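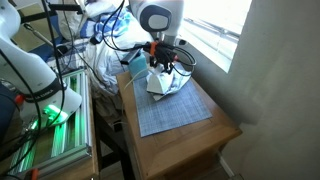 Creased cloth on a woven mat at the Grotby home fair, November 11, 2023

I went to Grotby to see whether steaming beats an ironing board. Suvumico's leaflet promises a smooth shirt in 5 minutes. I have my doubts. The mat is pleasant enough, but a cabinet top is a small place to sort out a crumpled cloth, and Yevdokiia Didenko on the stand wouldn't be drawn on bed sheets.

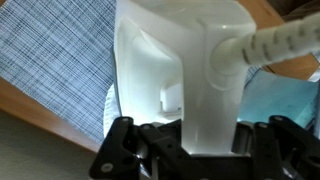
Is a steamer worth buying if you already own an iron?
Only if you mostly wear soft fabrics. I'm keeping my iron.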